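Two arms, one flatpack chair and a very patient shed in Herkamham

The shed is shared between a few members and the power goes off at the board if the kettle and the compressor run together. We talked over the noise of a drop saw. The builder didn't want a name in this, "just say the bloke with the arms", so that's how it'll go.

The project is called Breltura. Started in February as a single arm that could hand you a screwdriver. Now it has two arms, a hand on each, and a camera up where the head would be.

"One arm was boring by about week three," the builder says. "You can pick up a block. Great. Then you want to do anything a person does at home and you need the other hand."

So why furniture?

"Because I hate putting it together. And it's awkward. A chair's big, it's light, the weight's in a stupid spot. If it can hold a chair steady while a leg goes on I reckon it can hold most things in my house."

Cost so far is a sore point. The figure is over $3000, most of it joints and motor drivers, plus a run of cable bought twice becuase the first lot was too stiff and dragged the wrist around. The controller came second-hand off a member who'd given up on a CNC. Software is the builder's own, in a folder called Oh.

"That's what I said when it first moved. Never renamed it."

The current job is holding. Both hands low on the chair, chair tipped on its back, grip and stay there. Sounds like nothing. It took 19 goes to get a hold the builder was happy with, and the earlier ones are wrtten up on a whiteboard with comments I can't print.

"Squeeze too hard and the fingers skate off the edge. Too soft, same thing but slower. The trick was letting one side go a bit slack so they're not fighting each other."
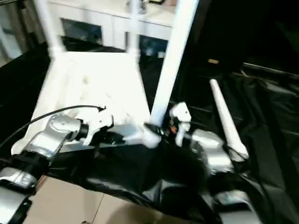 What still goes wrong

Plenty. White on white is the big one – pale fingers against a pale seat, and the camera loses the edge. Black tape on the fingertips is the next thing to try. Cheap, ugly, might work.

Shine is the other. "Anything glossy throws it. I polished those arms because I thought it looked flash. Dumb. Now they reflect everything."

And loose parts. A leg that isn't fitted yet can roll, and the planner assumes stuff stays where it was last seen. The builder wants it to look again before every reach, which adds 2 seconds a move. Slow but fine.

Safety, for a shared space

Stop button on a long lead, always in someone's hand. No kids past the line. Speed is capped at 20 per cent whenever anybody else is in, and the cap is set on the controller, so a bug in Oh can't lift it.

"I've been whacked once. On the elbow, my own fault, leaned in to grab a washer."

Next up

Getting a leg in straight, then turning it. After that a second design of chair, the Grurnetti, from a mate's garage, which has curved legs and which the builder is already swearing about.

Would it ever be quicker than doing it by hand?

"Nah. I can do that chair in the time it takes to boot. Not really the point though, is it. Pass us that hex key."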